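Rotevbridge player guide: moving your save to a new console

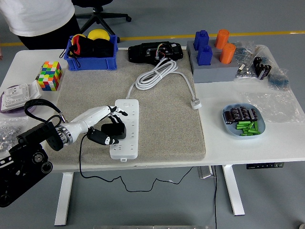 Can I keep my old save after the transfer? Your old save stays where it is until you delete it yourself, so there's no hurry at all.

1. Open Settings, choose Saves, then Send to Another Console.
2. Type in the four-digit code shown on the new console — take your time, it stays up for a good while.
3. Wait for the green tick on both consoles.

Note: the Jostildale chapter needs 2000 MB free.

Caution: please don't close the game during step 3, however slow the bar looks!

Join the Morin newsletter for patch news. Unsubscribe any time.

© Kiswood | Contact | Back to top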